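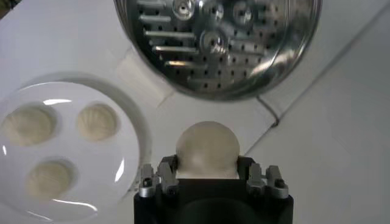 Page 4 of 13

knurl_7: Grip fault on our Stoltard arm again. The log says "object held" with the fingers open.
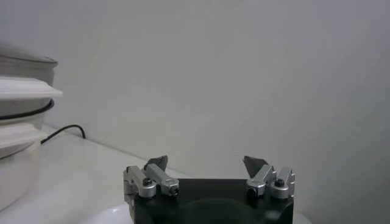 Right gripper, fingers open

dampcoil: Bad sensor. Swap it.

knurl_7: Did that in April. I doubt it – fault 205 came straight back. 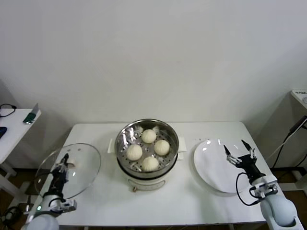
and it only shows up on the bun job, never on blocks. 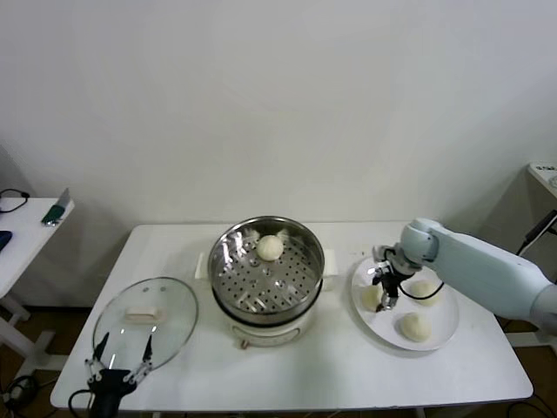

oxbow: I don't buy the sensor story either. Check your force limit. With one bun in the basket and three on the plate, I'd stop there and test.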